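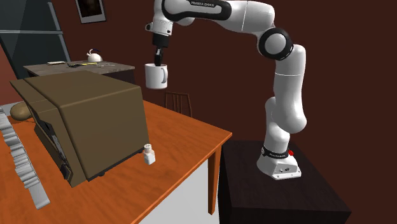
White mug held up against a dark reddish-brown wall.

Search tickets and articles
6 min read
Shares 3 Comments 5

Ticket: Prusar brewer asks for descaling again after every descale
Opened by: Rhun Edwards
Opened: April 2018
Status: Closed, with reservations

Original report

The brewer in our Istard office shows code 22 and refuses to make anything larger than a small cup. The manual says 22 means scale. I ran the full descale with the Prusar powder, the light went off, and it was back the next morning. I did it again. Same result. I am now on the third box of powder, and I notice that the only thing your help page suggests is buying more of it.

Our water is soft. We also have a Bevance filter cartridge in the tank, which according to its own box prevents scale. So either the cartridge does nothing, the powder does nothing, or the machine is wrong about there being any scale in it. I would like to know which before I spend more money.

Reply from support (Berwyn Gittins)

Hi Rhun, thanks for the detail. Please make sure the rinse cycle runs to the end. If you lift the tank before the second beep the counter doesn't reset and the code comes back. Could you also tell me the age of the cartridge and whether the firmware is up to date in the Voyle app?

Rhun Edwards

The rinse ran to the end. I stood there for it. The cartridge is 26 days old.

I don't have the Voyle app and I'm not keen on giving a coffee maker my email address. What does the firmware have to do with scale?

Berwyn Gittins

Fair question. The machine doesn't measure scale directly. It watches how long the pump takes to move a set amount of water, and if that takes too long it assumes scale. A later firmware version allows more time. You can check the version without the app: hold the steam and power buttons together until the lights blink, then read the number on the display.

One more test, if you have a kitchen scale. Take the cartridge out, set the brewer to hot water, choose the 400 ml size and weigh what comes out. If it still won't run that size, hold the large cup button while switching on and it will skip the lockout once.

Rhun Edwards

So "descale now" means "the pump is slow and we are guessing." It might be worth putting that in the manual.

Firmware number is 381. Results of the weighing:

Cartridge out: nearly 400 g, no code.
Cartridge back in: well short, and code 22 returned before it finished.
Cartridge out again: no code.

I don't see how that can be scale. It looks like the filter to me, and it is supposed to last two months.

Berwyn Gittins

Agreed, that points to the cartridge. Air gets trapped in them sometimes. Please soak it upside down in cold water for half an hour, shake it a few times and refit it. 381 is the older firmware, so the short time limit won't be helping either. We can update it by cable if you send the machine in.

Rhun Edwards

Soaked and refitted. It went four days without the code, then it came back on a large cup. Better, but I wouldn't call it fixed. I have left the cartridge out since then and it has behaved. Coffee tastes the same to me. Two people here say it doesn't, but they knew the filter was out, so I'm not giving that much weight.

I'm not sending the machine away for an update that just makes it complain later. Can I get a refund on the powder?

Berwyn Gittins

I've put through a refund for two of the three boxes – the first one was a normal service and is on you. I've also asked for the help page to mention the cartridge test first. No promises on when, but I'd hope by May.

Please descale every three months while you're running without a filter, even if no code shows.

Rhun Edwards

Refund received. Help page still says to buy powder. You can close this, but I'll reopen it if 22 shows up with the cartridge out.

Comments (5) Share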